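Home | Diary | Projects | Archive | Contact

2020-10-30

Suture day at Ditbridge! I've been in front of the monitor so long that everything I look at now has a red tint. We're testing the Filtanov labels, where each clip gets cut into eight gestures and the model has to guess which one comes next. We have 1,728 segments so far, and I swear I've watched most of them twice.

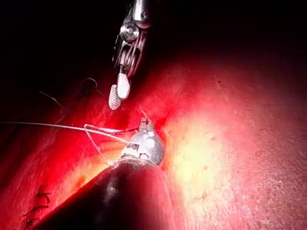 Pale thread at the lower tip, upper jaws open.

The model hates moments like that one – is it a reach, or a handover? My own labels wobble there too, so I can't be too mad at it. The Nanayakkara smoothing helped a bit once I widened the window to 20 samples (in August I was sure it never would).

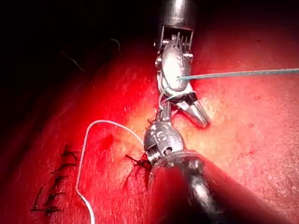

Vol. 8, p. 20

Two threads in view, teal and white, with a row of black stitches off to the lower left. I want to label the threads separately from now on, even if it means redoing my spreadsheet – ugh. The tips get so close together that the tracker swaps them, and I fixed those by hand until my tea went cold.

Tomorrow I rerun everything with the Iltach split and leave the labels alone.

Recent entries
Iltach split, second try
Why my gesture labels drift
August notes from Ditbridge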